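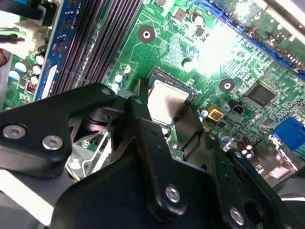

Sep 30, 2019 – Rostura Education, Product Desk
Filed under: School Robotics / Club and Competition Kits

Teltora Board Handling Set

The Teltora Board Handling Set is supplied to schools, colleges and after-hours clubs preparing pupils for the Dullov Student Challenge, in which teams programme a two-fingered gripper to work on the inside of a desktop computer. The set covers the full term of club work and may also be used on its own as a practical unit for older pupils.

Each set contains one gripper with black fingers, a wrist bracket, a small wrist camera with its cable, a bag of spare screws and a printed course book. The arm is ordered separately. Clubs that already own an Ông training arm will need the adaptor ring, which must be requested at the time of order.

Motherboards are not included. Most clubs use boards taken from retired school machines, and the course book has been written with this in mind. A suitable board has its processor in the socket and its memory slots free of damage. The heat sink and fan should be removed and any paste wiped from the processor before a session begins. Boards must never be connected to the mains during club work.

The course book is divided into 9 sessions. The early sessions deal with moving the gripper safely over the board and stopping at a set height. Pupils then learn to line up the fingers with the processor using the camera view, to open the retaining lever by hand, and to lift and replace the part under program control. The last session is a timed run under challenge rules.

Polished metal lids reflect room lighting strongly, and the glare can hide nearby parts of the board from the camera. Teachers are advised to try the lamp in several positions before pupils begin – a sheet of tracing paper over the lamp is often enough.

Recommended group size: 4 pupils
Adults present: 2
Suitable for: ages fourteen and over
Prior knowledge: basic programming with loops and conditions
Workspace: one firm table with a clear view for the group

Orders for the spring term should reach Rostura before the end of December. Replacement fingers and course books may be bought singly. Schools entering the Dullov Student Challenge register with the organisers directly – purchase of the set does not include a place.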